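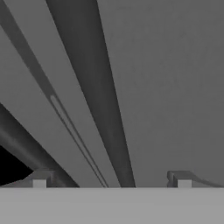
Nundwood Film & Fashion Club

Our awards-night watch party is back in September, and I've already picked my dress (yes, months early, don't judge)! We'll be at Plolo again, upstairs, doors at 6. Tickets are $44 and include dinner, plus a ballot for best gown.
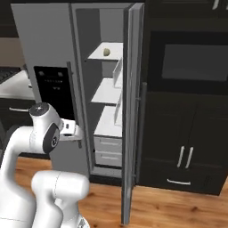
Gadisa Tefera

I'm most excited about the raffle. Kubiak, the jeweler on Broditz Street, is giving us a pair of drop earrings worth $299 – very red carpet, very me. Last year I bought four raffle tickets and won a scarf, so I'm due! Email me if you need a ride.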